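Progress report to the Toivonen fund – good practice rules for hand-held gripper work
Posthorpe site, covering August through November

Hi all,

I promised a shorter report than last time, so I'll start with the part you asked for. The rulebook is now in its second draft and everyone recording at Posthorpe has been working from it since September. Pirnstead got their copy a few weeks later and they're still on the old start-of-shift sheet, but the rest matches.

The numbers first. We recorded 944 garment episodes in this period, against the 900 in the plan. Of those, 432 were done fully under the new draft, start to finish, with the check sheet filled in. The others are good recordings, I think, but they were made while we were still arguing over wording, so I'm listing them separately and you can decide whether they count toward the milestone. I'd vote yes, obviously!

What changed in the draft? The biggest one is Rule 4, the one about how an episode begins. It used to say "operator ready, item in reach," and we found out everybody had their own idea of ready. One person started with the grippers in the air, another with them already closed on the cloth. The rule now says the indicator light on each gripper has to be green before the recording is started, and the operator says "go" out loud. It felt silly for a day or so and then it was just a habit.

Rule 7 covers the table. Cloth on, pulled reasonably flat, one item being worked on at a time, and anything waiting its turn goes off to the left. We had a long back and forth about whether creases in the table cloth matter. I wanted it ironed every morning (I was outvoted, and fair enough). Faint creases are fine, folds you could lose a sock in are not.

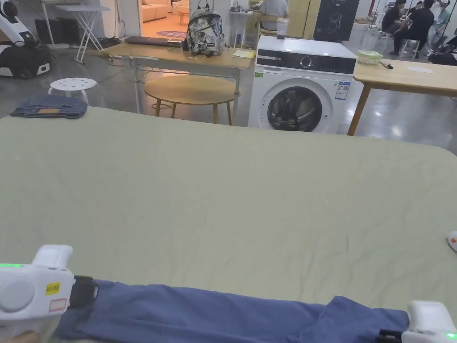
Garment work at Posthorpe: blue item held at both ends, folded jeans to the left.

Rule 9 is the one I'd like your opinion on. It deals with the room behind the table. The first draft, which we mostly borrowed from the Jarnetti guidelines we wrote two years back, wanted a plain background and no people. We've dropped that. Folks work in that room, bags and laptops sit on desks, and the recordings are supposed to look like somewhere a person might do laundry. So the new wording says background people are OK if they've signed the consent form, screens should be closed or turned away, and papers with names on them get put in a drawer. Cables across the walkway are still on my list. The rule says tape or reroute, and we've bought the tape, but I can't tell you it's finished.

Then there's breaks. The grippers get heavy, more so for trousers and long sleeves where your arms are spread wide the whole time. We've set a limit of up to 2 hours per operator per shift on the heavy items, and that has to be split. I'd rather miss a target than have sore wrists all over the team.

Where we're behind: the labeling guide. It was due in October and I have maybe half of it. The trouble is dropped corners. Do you mark the episode as failed if a corner slips and gets picked up again? Posthorpe says no, Pirnstead says yes, and until that's settled the two sites' failure rates can't be compared. I've put both versions in the shared folder with comments – please read them before our call.

Money is on track. We spent a little more on replacement cloths and a little less on travel.

Next up is the third draft, a half-day session with Pirnstead to get them onto the new start sheet, and the labeling guide, which I'm hoping to send over by the end of January. If you want to come by and see a shift, Tuesday afternoons are best.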